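Hand-held gripper jaw fault: FAQ

Last updated 2022-01-06. Covers the Ukthorpe and Gidville sites. Will add to this as questions come in.

What went wrong?

Short version: the jaws closed when the trigger was let go. Should open. Happened on unit 610 in October, at Ukthorpe, then twice more on other units. One pinched finger, bruised, no break.

Which units are affected?

Anything with the Hegyi trigger board, serials 1,000 to 2,157. Serial is on the sticker inside the battery door. Lower than that, you have the old board, carry on as normal.

I have one of those. Can I keep recording?

No. Battery out, tag on, back on the shelf. Please don't "just finish the session". That's how the third one happened.

What actually fails?

Spring on the trigger sensor slips off its post. Board then reads a half pull as a full pull, and sometimes reads no pull as a half pull. So the jaws creep. Slow at first, easy to miss if you're watching the thing you want to pick up and not the gap.

How do I check mine?

Battery in, nothing between the jaws, fingers well clear. Squeeze, let go, wait. Gap should open all the way and stay there. Do it 115 times (yes, really, the fault doesnt show early). Any creep, stop and report it.

Does the check need to be done at the bench?

Anywhere you normally record is fine. Keep the jaws clear of whatever is nearby, walls, shelves, plants. Leave the camera running so we can see the gap in the footage.

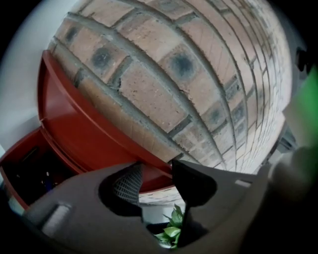

Tania Jayasinghe wrote in to say her unit passed at the bench and then crept the first time she tipped it nose down. She wants the check done at more than one angle, and she'd like it written on the tag too so people stop skipping it.

Fair point, and it's in now. Do half the squeezes level, the rest pointing down. Tag wording is being changed.

Is recorded data still good?

Mostly. Jaw width in the log can't be trusted on affected units, because it comes off teh same sensor. Video is fine. Don't delete anything, mark the session "width bad" and leave it.

Can I put the spring back myself?

Please don't. It goes back on easy and comes off just as easy. Herkness is sending boards with a clip over the post. No firm date yet.

What if it closes on me?

Thumb the battery latch. Power drops, jaws go slack. Don't pull against them, the pads grip harder. Then get the hand looked at, even if it feels ok.

Who do I tell?

Fabian Tanner. Serial, site, what it was doing, level or tipped. Video if you have it.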